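Tea, and giving it up (sort of) 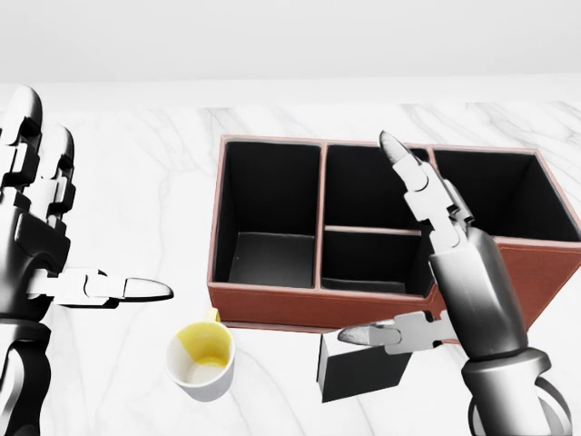 Last changed: August 2020

OK so quick one, dinner is on and I have maybe half an hour. A few people asked how the no-tea-after-lunch thing is going. Short answer, badly then well then badly again. Long answer follows.

Background for anyone new. I was on 7 mugs a day. Big ones. Strong, milk, no sugar (gave up sugar years ago and went on about it for months, sorry everyone). Wasn't sleeping. Lying there at 2 in the morning redoing the whole kitchen in my head, colour of the cupboards and everything. Léonie at work said have you thought it might be the tea and I said no, it's not the tea, I've always drunk tea.

It was the tea.

Anyway. First week was awful. Headache behind the left eye from the middle of the afternoon until bed. Snapped at Gilles over a parking spot and had to apologise in the hallway with people walking past. He was nice about it. Brought me a peppermint teabag the next day, in an envelope with my name on it, which I drank to be polite. Tasted like toothpaste. I've since come round to peppermint but it has to be left in for ages, and you need a lid or a saucer on top or all the good part goes off in the steam.

Things I tried after that, in no order:

Rooibos. Fine with milk. Better than fine on a cold night. The cheap one from the grocer on the Alville road is as good as the fancy tin, I've had both going side by side and I couldn't pick them.

Decaf black. No. Tastes like the memory of tea. My sister swears by it and she's wrong.

Chicory. Bought it at the Plindgate market from a man who talked me into 200 grams when I wanted a spoonful. Still have most of it. If you live near me and like chicory please come and get it.

Hot water with lemon. Good in the morning, pointless at night. Also my dentist had views.

Barley tea. The suprise of the lot. Toasty, a bit like the crust of bread. Drink it cold in summer too, apparently, will report back in November when it warms up here.

The sleep did get better. Not straight away. Took nearly a month, and I'd just about decided the whole thing was rubbish when I slept through to the alarm and lay there confused. Then the same again the night after. I told everyone. I was unbearable.

Then my cousin's visit. She drinks it like I used to, pot on the table from breakfast on, and you can't sit across from a full pot for 4 days and not have any. I had one. Then I had the rest of the pot. Awake till all hours, kitchen cupboards again (they were green this time). So that was me back at the start, headache and all, though it only lasted a couple of days the second time.

The part I miss isn't even the taste. It's the getting up. Work's slow, you're stuck on something, you go and put the kettle on and stand there looking out at the bins and by the time it's boiled you've sorted it. Tried just getting up and walking to the window. Felt like an idiot. So now the kettle still goes on at 3 and I just put something else in the mug. Same mug, same spot by the window. Seems to be enough.

Where I'm at now: 2 proper teas, both before noon, and I make them properly. Pot, leaves, warm the pot first like Nan did. I used to drink half of every mug cold becuase I'd forgotten it was there. Now I sit down for it. The Jacquet blend is my favourite at the moment, kind of smoky, not cheap, a bag lasts me a lot longer than it would've before so I've stopped feeling guilty about the price.

Someone in the comments asked about coffee. Never liked it. Love the smell. There's a roaster out at Lirotmont and if the wind's right you get it all the way down the hill, gorgeous, and then you taste it and it's coffee.

Right, the potatoes are boiling over. Will put up the barley loaf recipe next time, I know I said that last time as well. If you've got a night time drink that isn't camomile (can't do it, smells like a hamster cage) leave it below and I'll give it a go.

Contact | © 2020 all words mine, please ask first | Back to top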